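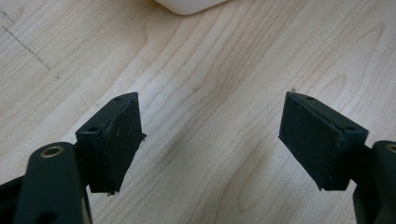

Katau Table Oil, Clear Matt, 1000 ml

Shop > Wood care > Oils and waxes > Katau Table Oil

We have been selling Katau for a good many years now, and it is still the tin we reach for when somebody comes into the shop with a photograph of a tired kitchen table on their phone and asks what on earth they should put on it. It's a clear, matt oil with a little hard wax blended in, made for indoor tables, desks and worktops that get used every day by people who don't always remember a coaster. It goes on with a cloth, it smells faintly of oranges for an evening or so, and it leaves pale woods looking like themselves, perhaps a shade warmer, without that thick shiny coat some of us grew up with on our grandparents' sideboards.

Price: £62 for the 1000 ml tin
Order code: 303
Also available: 250 ml tester tin, order code 121 (please ring for the current price, as it comes from a different batch)

Which woods does it suit?

Ash, beech, birch, maple, oak and sycamore all take it beautifully. Darker woods such as walnut and cherry are fine too, though they will deepen quite a bit, and if you are fond of the colour your walnut is now then do try some on the underside first and live with it for a few days. Pine drinks a lot in the first coat and very little in the second, so don't be alarmed if half the tin seems to vanish into one end of the table.

We don't recommend it for teak or other naturally oily woods. They never quite let it dry, and you end up with a tacky surface that collects crumbs (Mio Yokoyama on our Saturday counter did her own teak desk against all advice and was peeling envelopes off it until Easter!). For those, have a look at Evis Light instead. It's thinner and much happier on that sort of timber.

If your table has been varnished or lacquered, the old finish has to come off completely before any oil goes near it. A quick test is to put a small drop of water on the top and leave it for ten minutes. Should the wood darken under the drop, you are most of the way there already. If the water just sits in a neat bead, there is still something on the surface and you'll need to sand.

How we like to use it

Start with a clean, dry table and sand lightly along the grain, finishing with a 180 grit paper. It's tempting to go finer, and I know how lovely a table feels at 320, but a very polished surface closes up and won't take the oil evenly. Wipe away the dust with a barely damp cloth and let the wood dry overnight.

Stir the tin slowly from the bottom with a flat stick. Please don't shake it, or you'll be working with bubbles for the rest of the afternoon. Pour a small puddle on to the middle of the table and spread it outwards with a lint-free cloth, working with the grain and keeping the whole top wet for fifteen minutes. Add a little more wherever it has soaked straight in. End grain and the area round any knots usually want a second helping.

Then comes the part most people skimp on. Take a fresh cloth and wipe off everything that hasn't gone in, and keep going until the surface feels almost dry to the hand. Anything left sitting on top will dry patchy and sticky. Leave the table for a day with a window open, go over it gently with a fine white pad, and put on a second, much thinner coat in the same way.

Two coats are enough for a desk or a side table. A kitchen table with children at it deserves three. You can use the table carefully after two days, but keep hot dishes, wet cloths and tablecloths off it for a fortnight while the oil hardens right through.

A word about the cloths

Oily rags can heat up and catch fire by themselves if they are scrunched up and thrown in a bin. Lay them out flat outdoors to dry, or soak them in water and seal them in a metal container before you throw them away. It is printed on the tin, but it is printed rather small, so we say it to everybody who buys one.

Looking after the table afterwards

Day to day, all it needs is a soft cloth wrung out in warm water with a drop of plain soap. Steer clear of kitchen sprays, anything with bleach in it and those scratchy green pads. Water rings that haven't been there long will often fade after a night left alone. Stubborn ones can be rubbed out with a white pad and a teaspoon of the oil, blending outwards so you don't end up with a clean circle where the ring used to be.

Once or twice a year, when the top begins to look a bit thirsty, give it one thin refresher coat. I do mine in June, when the windows are open anyway and we're eating outside.

What customers have told us

"Used it on a birch dining table that had gone grey at both ends. Took two goes with the sandpaper but it has come up so well that my sister has asked me to do hers. Would have liked a wider neck on the tin." Naomi Waweru

"Good oil, lovely low sheen. The second coat took longer to dry than it says, nearly two days in our back room, which is unheated. I'd order again." Hendrik Mahlangu

"I had used Molix for years and found this one less yellow on maple. It does cost more." Yae Noguchi

Keeping the tin

Wipe the rim, press the lid down firmly all the way round and store it upright somewhere cool, out of reach of children. An opened tin keeps for a year or thereabouts. If a skin forms on top, lift it off in one piece and strain what is underneath through an old pair of tights before using it. If it has turned to jelly I'm afraid it has had its day.

Delivery and collection

The oil travels by road only, so we can't send it by air or to overseas addresses. Mainland orders usually take three to five working days. You're very welcome to collect from the shop, and if you bring along an offcut or a loose drawer front we'll put a dab of oil on it while you wait, so you can see the colour in proper daylight before you pay for a whole tin.

Unopened tins can be returned within thirty days. We can't take back opened ones.

Goes well with: Núñez lint-free cloths (pack of ten), white finishing pads, cork sanding block, plain soap flakes.

Price and stock checked 10/5/25.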